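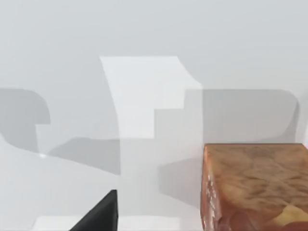
Simulated wrist view: boxed item on a pale tabletop, one gripper finger at lower left.

Merley Tabletop Scene Pack

The Merley Tabletop Scene Pack is a set of simulated pick-and-place scenes for two-finger grippers. It is sold by Cistonis as a download and runs inside an existing physics simulator. The pack supplies the table, the objects, the lights, the camera mounts and the task scripts. It does not include an arm model. Users load their own and attach it at the base marker.

What is in the pack

220 object models, each with a visual mesh, a simpler collision mesh, a mass value and a friction value
400 task scripts covering reach, grasp, lift, place, push and rotate
Box, can, pouch, bottle and tray shapes in graspable sizes
Printed-surface textures for boxed goods, at two resolutions
Wrist and overhead camera mounts
A lighting file with fixed and randomized modes
A log reader that writes joint positions, gripper width and contact state to plain text

Lighting and shadows

Most grasp failures we see when a trained policy moves from simulation to a real bench start with the camera input. The table surface in this pack is therefore kept pale and plain, and the variation is put into the light. Shadow shapes can overlap, fall across the object or run along its side. Edges can be set hard or soft. Bright patches and small glints are controlled separately from the shadows, so a user can raise one and hold the other fixed.

In randomized mode a new lighting setup is drawn at every reset. In fixed mode the setup is read from a seed. Use fixed mode for comparing two policies. Results from the two modes should not be mixed in one table.

Objects

Boxes carry photographic textures. At the low resolution, small lettering is not readable at normal wrist-camera distance. Users who train on text or labels should switch to the high-resolution set, which takes more graphics memory and lengthens the load time.

Collision meshes for boxes are plain six-sided shapes. Pouches are rigid in this version. Soft-body pouches were tested and removed because the contact solver became unstable at the default time step.

Camera

The wrist mount is offset to the side of the gripper. Depending on the finger length entered in the setup file, one or both fingers may enter the view, and an object near the gripper may be only partly visible. This matches common bench mounts. To move the camera, edit the three offset values in the mount file and restart the scene. Changing them during a run has no effect.

Depth output is available for both mounts. Noise is off by default.

Performance

On our test workstation, a scene with one object and one camera resets in 272 milliseconds. Adding the overhead camera raises this figure. The pack was run for 2000 resets without a restart before release, with memory use flat after the first load. Longer runs are left to the user to verify.

Requirements

A 64-bit desktop operating system
A dedicated graphics card
An arm model in a standard description format
A gripper model with parallel fingers. Suction tools will load, but no task script supports them.

Known limits

Glints do not move with the camera in the overhead view.
The push scripts assume a table height equal to the arm base height.
The rotate scripts can report success when a tall box tips over and lands inside the target area. Turn on the upright check in the task file to prevent this. It will be on by default in the next release, planned for December.

Licensing and support

Each license covers one site. Rendered output may be used in training sets and in published papers without further payment. The meshes and textures may not be passed on.

Two add-ons are sold separately. Kpodo adds bins and shelves. Jivholm adds drawers and hinged doors and requires the full pack. Neither changes the table or the lighting file.

Technical questions go to Toivo Juntunen through the support form. Include the seed, the setup file and the last lines of the log. Reports without a seed cannot be reproduced and will be returned with a request for one.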